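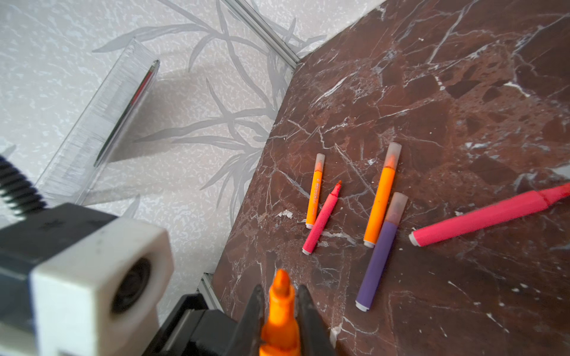
3 min read

Mellel opened its gripper workshop to visitors in March, and I went for the afternoon session, which ran from 2 p.m. Adel Shawky took our group round. The firm compares parallel grippers for small-parts handling, and the marker pick is its standard trial: felt-tip markers of mixed width and length on a polished stone top, capped and uncapped, lying at different angles.

Two finger sets were under comparison. The Uletti fingers are flat and stiff. The Siqueira set is softer and gives slightly on contact. Each had completed 688 picks by the time of our visit, out of a planned 3,000. Uletti had dropped 54, mostly thick markers taken too near the end plug. Shawky would not give the Siqueira figure until the run was finished.

The wrist camera interested me more. With the view this close, a held marker is large and partly blurred, and it hides part of the table. The Arkier controller therefore fixes the next target before the fingers close. Polished marble also throws reflections, and the pale veins were picked up as edges until the threshold was raised.

I asked about cycle time. It is logged but was not on show. The workshop closed at 5 p.m., with the second finger set still running.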